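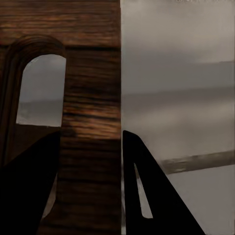
Flandidero bench arm: gallery

3 August 2021

Flandidero is a small arm with a two-finger gripper, built at a kitchen table and at the Zasadico shared workshop. It has to handle flat pieces of wood by the edge. The work is split between a simulator at home and the real hardware at the shop, and the two are kept as close to each other as I can manage.

At the panel edge

Simulator render. Fingers open, one on each side of the panel's straight edge. The panel is dark wood with a lot of grain and an arched opening with a rounded molding.

The fingers

Black in the model and black in real life. The shape is the Poojary pattern, which I redrew from a sketch pinned up at the shop. The slot in the right finger saves a little plastic and lets the tip give slightly when it closes on something hard. My first printed pair had no slot and marked soft pine every time. The current pair is the seventh. The earlier ones are in a coffee can under the bench, mostly whole, one snapped near the base.

Print time is 13 hours for a pair at the settings I use. I tried a faster profile and the tips came out with a ridge that caught on the work, so I went back to the slow one. The pads are cut from a sheet of thin rubber and glued on. They do not appear in the model yet.

The panel model

I wanted something with a molding and a hole in it because plain boards were too easy. With a plain board any edge is a good edge. An arch gives the software a second edge to pick, and for most of the spring it picked the wrong one - it would go for the inside of the opening and close on the molding.

The wood texture took an evening. A flat brown would have been quicker, but edge finding that works on flat brown fell apart as soon as I gave it real boards, so the grain stays. The background is gray and plain. The Zasadico bench is nothing like that, and a cluttered background is next on the list.

The arm

Six joints, belt drive on the lower three. The base is a square of scrap plywood with a T-nut in each corner. The control board is a Rarkar, bought used, with one dead channel that I have worked around. It runs warm when the arm holds a pose for long, so there is a small fan zip-tied over it now. The cable from the wrist still rubs on the elbow bracket. I have wrapped it in spiral sleeve and check it on shop days.

Practice runs

Over 50 runs in the simulator on the panel so far, with the start position moved a little each time. The usual failure is coming in too low. The fingers end up on either side of the edge as they should, but the grip is under the balance point and the panel swings when it lifts. Raising the approach helped. It also made the wrist run out of travel on tall pieces, so the base may need to go up on a block.

On the real arm I have only used offcuts. They are short and light and they forgive a lot. A full-size panel is waiting on a stiffer shoulder, and the bearings for that are on back order.

Still to do

Rubber pads in the model, with a friction value that comes from a test and not a guess.
Cluttered background.
New shoulder bracket, aluminum this time.
Move the stop button. It is behind the arm and I have to reach past it.
A second lamp for the bench.

The shop has an open evening in November and I would like to have the arm pick up a panel and set it down in a rack by then. If the shoulder parts are late it will be offcuts again.

Files

Finger and base drawings are on the shop drive in the Flandidero folder. Use the newest finger file, the older ones have the wrong hole spacing for the current servo horn. The panel model is there too, with the texture in a separate folder. Units are millimeters.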